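Handheld Gripper Work in Homes: Gallery and House Rules

Last updated: February

The page collects the working rules we follow when people record household tasks with handheld grippers. It was put together by Braulio Pacheco for the Sener folding project and is now used on the Tedance and Benavides jobs as well. It started as a printed sheet of seven rules. The notes got longer as operators sent in questions, and the sheet became a page.

The rules cover work in private homes only. Bench work at Gratska has its own sheet, kept next to the benches, and the two differ on lighting and on who may reset a surface between takes. If you work in both places, read both.

Before the session

The operator walks the room with the person who lives there and agrees on which surfaces will be used. Anything with a name, an address or an account number on it goes in a drawer or another room. Mail and medicine labels are the ones most often missed. Family photos are covered or turned to the wall unless the household has said in writing that they can stay.

Furniture stays where it is. A bed is not pulled away from the wall to make more room, and a household's own mat or cover is left on. We want the folding done on the surface the household would normally use. If the surface is too small for a task, pick a different task from the list.

Each gripper carries a number and a code on its plate. Read the number from the plate itself and write it in the session log before the first take. Do not copy it from yesterday's log. Both grippers get written down, left and right, even when the task is expected to need only one. Wipe the lenses with a dry cloth, open and close each set of fingers a few times, and check that the cable has slack at full reach.

During folding

One garment at a time is in play. The others stay in their pile or row, outside the folding area, so a sleeve from the next item does not get picked up with the current one. Shirts are laid out flat with the neckline pointing away from the operator. Sleeves may start folded or straight, and both should turn up over the course of a session. If every shirt starts out perfectly smooth, somebody is preparing them too much.

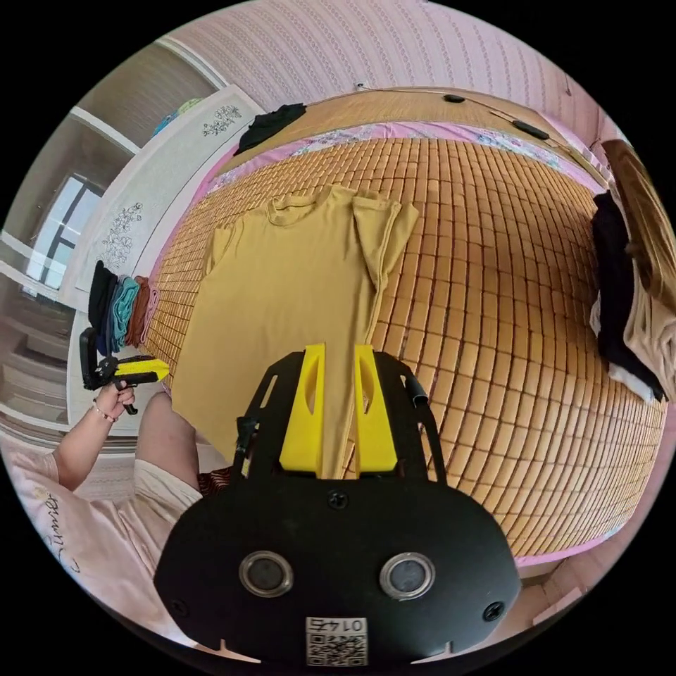

Yellow T-shirt laid out on a woven bamboo mat, neckline toward the head of the bed. Unit 0145 over the lower part of the shirt, second gripper in the left hand at the edge of the bed.

Keep the free gripper raised and clear of the cloth until it is needed. Resting it on the garment pins the fabric and changes how the fold comes out. Raise it by the handle, with the jaw pointed away from your face. Cables should run behind the hand, away from the side where the cloth is moving.

Bracelets and watches may stay on if they sit close to the wrist. Loose chains come off. Operators can wear their own clothes, including shirts with printing, but no staff badges. Sitting, kneeling and standing are all allowed. Change position between garments and leave it alone in the middle of a fold, or the view shifts partway through.

If a fold goes wrong, finish it as well as you can and mark the take as a miss. Misses are kept. The Benavides set had 595 takes in its first delivery and very few were marked as misses, which told us that operators had been stopping and starting over. We sent that batch back for relabeling. The current Sener set is more than 4,000 takes and the misses are marked properly.

Do not reach in with a bare hand to fix a corner. If you must touch the cloth, end the take first.

Breaks and limits

Two grippers held out over a bed get heavy. Operators stop for 7 minutes after each pile, with both units set down on a flat surface and the fingers open. A pile should be small enough that the last garment is handled with the same care as the first. Anyone with wrist or shoulder pain stops for the day and tells the session lead. We do not ask for a reason in the log.

Household members may come and go. If a child or a pet comes into the room, end the take and put both grippers down until the room is clear. That take is deleted before the session closes, and the log gets a line saying so.

After the session

Clothes go back where they came from. Ask the household how they want them left, folded or not, and do it their way even if it undoes the last hour of work. Check under the pillows and along the wall side of the bed for caps, cloths and spare screws.

The household can ask for any take to be removed, at the time or later. The request goes to Braulio with the session number, and he confirms to them once it is out of the set.

Rules for kitchens and for wet laundry are being written. Until they are posted, neither is covered by this page and sessions of that kind need a separate sign-off.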